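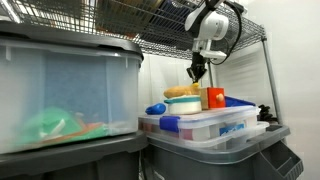 The slim-finger gripper over the toy bread loaf, stacked bins underneath.

Vemora Puts Two Grippers Head to Head, Shares All the Numbers

February 14, 2023 – Hi, I'm Hayley Tapley, and I run gripper testing at Vemora. We've just wrapped up our biggest comparison yet, and I've been itching to talk about it!

We hung our arm upside down under a wire shelf (more on that in a second) and ran 2,927 picks with 2 grippers: the narrow-fingered Mellico and the wider, padded Futora. The items were small household stuff and toys, things like a short round container with a teal lid, a pretend bread loaf and a wooden block with a little knob on its face. We set them on top of a clear organizer box, so a clumsy grab can knock over the neighbors.

The Mellico dropped 47 items over the whole run and the Futora dropped 59. That's closer than I would have bet! The Mellico was much better at knobs and tight gaps, while the Futora was kinder to anything soft. Swapping between them took me almost 2 minutes, and I'd love to get that down.

Why upside down? It leaves the sides open, and I can restack the bins without bumping my head on an elbow joint. The controller, from our friends at Đỗ, stayed the same throughout.

The full results are free to anyone who asks. Write to the Vemora press desk and I'll send them over myself. Camera tests start in June.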